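Notebook, textile bench, Stukley workshop
May 2022
Dye trials on the Avwood wool, continued

I continue from the page before, where I stopped at the second rinse. For colleagues who did not read it: we try to get an even rose colour from madder on the wool that came from Avwood, for the cushion order of Ververidis. The first lot in December was too orange and we put it away.

Weighing and mordant. I took 700 g of dry wool, in skeins, tied loosely with cotton in figure of eight. Alum at the usual percentage from the card on the wall, cream of tartar at half of it. I dissolved both in hot water in the small pot before I put them in the big one. Last time I put the powder directly and I think this is one cause of the spots. The wool went in already wet. I brought the heat up slowly and kept it under simmering, then left it to cool in the pot overnight with the lid on.

Madder. Same bag as before, chopped root, not powder. Fotini Sarantis told me on the telephone that I use too much heat, and that the brown part of the root comes out when the bath is near boiling. She soaks the root, pours away the first water, and only then starts the real bath. I did exactly this. The first water was yellow-brown and smelled like earth. I kept a jar of it, because maybe it is good for something else (a beige?). Jar is on the low shelf, with label. Please do not throw.

I divided the wool in 3 pots:
Pot A, tap water, as it comes.
Pot B, tap water with a spoon of chalk.
Pot C, rain water from the barrel.

Pot A came out the nearest to what Ververidis wants. B is more red, quite beautiful, but not the order. C is weak and a little peach, I do not like it. I expected C to be the best, so I must admit I understood the role of the hard water wrongly. In the Omton workshop they always said soft water for everything, and I repeated this for years without testing.

The evenness is better than in December but still not good where the cotton ties were. You can see a pale ring on two skeins from pot B. Next time I tie even more loosely and move the ties once during the bath.

Washing fastness. I cut a piece of yarn from each pot and washed it by hand with the neutral soap, together with a white strip. After the wash the strip of A is clean, B gave a very small pink, C clean. For light I put half of each card under the black paper in the south window. I will look in a few weeks and write the result here.

Cost. I did not finish the calculation. The order needs 3000 g in total, so with pots of this size it is too many days. I must ask if we can borrow the large steel pot again.
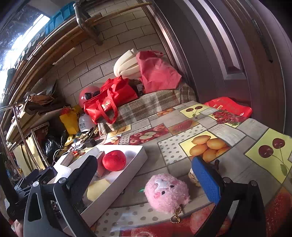
To do before the next bath:
Order alum, the tin is almost empty.
Check the thermometer against the other one, they do not agree.
Wash pot B very well, chalk stays at the bottom.
Write to Ververidis with a cutting from A and ask for yes or no in writing.
Ask Fotini how long she soaks the root. I did one hour, but I did not note what she said.

The skeins from C I will overdye, perhaps with the B recipe. If somebody needs peach wool, take it before I start.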